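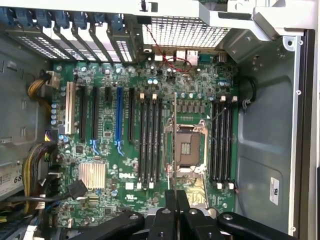

サイドパネルを外したデスクトップPCの中。基板に「DELL」の文字

乗り継ぎ国の入国制限と陰性証明の「72時間」の数え方について

はじめまして。12月に航空券を取ったのですが、そのあと各国のルールがころころ変わって、もう頭がこんがらがっています。どなたか教えてください。

旅程は成田からSoveck航空でヨーロッパの某空港まで行き、そこで16時間待って、Dreltudano航空で南米へ、というものです。航空券は別々に買いました(安かったので…)。予約サイトはMengです。

わからないのは次のことです。

まず、陰性証明の「72時間以内」って、最初の便の出発時刻から数えるのか、乗り継いだあとの便から数えるのか、どっちなんでしょう。最初の便なら余裕なのですが、二本目からだとかなりぎりぎりになります。

それから、乗り継ぎだけなら入国制限の対象外と聞いたのですが、航空券が別々でも同じ扱いですか?預け荷物があるので、一度受け取って預け直すことになりそうで、それって入国することになるのでは、と不安です。

Mengのチャットで聞いたら29分待たされて、「航空会社にお問い合わせください」で終わりでした。Soveckの電話はずっとつながりません。出発まであと18日、そろそろ検査の予約も入れたいです。よろしくお願いします!

投稿:まめ大福 2022年1月13日

かもめ食堂の隣

去年、似たような別切り乗り継ぎをやりました。長くなりますがすみません。

72時間の数え方は国によって違います。私が行った国は「最終目的地に向かう便の出発前」でしたが、「最初の便の出発前でよい」という国もあれば、「到着時刻から逆算」という国もありました。なので、目的地の国の大使館か保健省のページで、基準が出発なのか到着なのかを確かめてください。検査を受けた時刻(検体採取)なのか、結果が出た時刻なのかも要チェックです。私はここを勘違いしていて、出発の前の日に慌てて取り直しました。検査代が二回分…泣きました。

荷物のほうは、まめ大福さんの心配どおりだと思います。別々の航空券だと、最後まで荷物を通してもらえないことが多いんですよね。受け取るには入国審査を通ることになるので、乗り継ぎの例外には当てはまらなくなる可能性が高いです。私は機内持ち込みだけに絞って、搭乗券も二枚とも事前に発行しておきました。それでも乗り継ぎカウンターで「次の便の予約は?」と聞かれたので、紙に印刷しておくと楽ですよ。

あと16時間だと夜をまたぎませんか?制限エリアが夜間に閉まる空港もあるみたいなので、そこも調べておいたほうがいいです。

ねむいカピバラ

別切りはやめたほうがいいですよ。一本目が遅れたら二本目はただの紙切れです。通しの航空券に取り直しましょう。自分はいつもHenoで取ってます。

北の改札口

上の方のおっしゃることもわかりますが、もう買ってしまったのなら、まず変更手数料を見てからでいいと思います。この時期は日付変更無料の運賃がけっこうあって、私も先月それで助かりました。予約確認メールの下のほうに、小さい字で運賃規則が載っているはずです。

Soveckの電話は、私のときは日本時間の早朝にかけたらわりとすぐ出ました。番号案内の途中で「予約の変更」を選ぶと人につながります。「その他」を選ぶと自動音声に戻されるので注意!

国のルールについては、電話で聞いただけだと空港で話が違うことがあります。公式ページを印刷するか、スクショを撮って、見た日付もメモしておくといいです。チェックインの係の人も全部の国のルールを覚えているわけではないみたいで、私は印刷した紙を見せたら、その場で端末で確認してくれました。検査の予約は、基準の時刻がわかってから入れても、出発地が成田なら空港内の検査所も使えますし、まだ間に合うと思いますよ。ただ、結果が出るまでの時間は検査所によって違うので、予約のときに聞いてみてください。

まめ大福

みなさんありがとうございます!機内持ち込みだけにするのは考えていませんでした。明日の早朝、Soveckに電話してみます。変更手数料が2643円くらいまでなら、通しの航空券に替えてしまうかも…。大使館のページも見てみたのですが、英語版とスペイン語版で書いてあることが微妙に違うので、メールで問い合わせ中です。返事が来たらまたここに書きますね。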